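The Tray Task

Six in the evening at Trindbridge and the heat had gone off on a timer. Da-eun kept her coat on. June, supposedly.

"How many?" Man-sik said.

"Demos? 600 by the end of the week. Feng-yi wants 3,000."

"Feng-yi wants a lot."

She flexed her fingers. Sore. The grippers weighed nothing in the morning and then somewhere after lunch they weighed like bricks. Left hand, right hand, cable round the wrist. Tray, ball, go.

The old policy got it 70 per cent of the time. It was the other thirty she thought about on the tram, the little white ball on the little white floor and the model not sure where one stopped and the other began. White on white on white. Her idea. She'd said it in a meeting, too loud, and now it was her job. 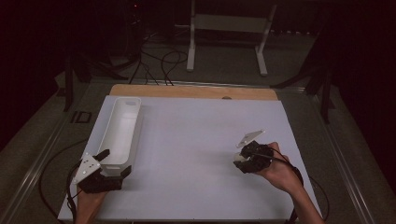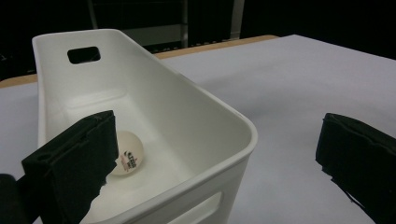
By Eun-ji Na
Fiction

"You're slowing down," Man-sik said from the laptop.

"I'm being careful."

"It'll learn careful, then."

She hadn't thought of that. All the hesitations going in. Every time she'd stopped to wonder if she'd left the stove on, every time she'd been cross with her mother — some grey afternoon a machine would reach for a ball and pause, and it'd be her pausing.

"Can we cut the slow ones?"

"Feng-yi says keep everthing. Says that's the result. The slow ones do better on the hard starts."

"How much better?"

"Dunno yet. Ye-ji's running it."

Door. Ye-ji, out of breath, phone held out in front of her like it was hot. A plot on it, two lines. Da-eun couldn't read it from there and couldn't put the grippers down without wrecking the take.

"Which one's me?" she said.

"The top one. They're both you, but the top one's you when your tired."

Man-sik laughed. The recording was still going. Da-eun looked down at her hands and closed the left one, slowly.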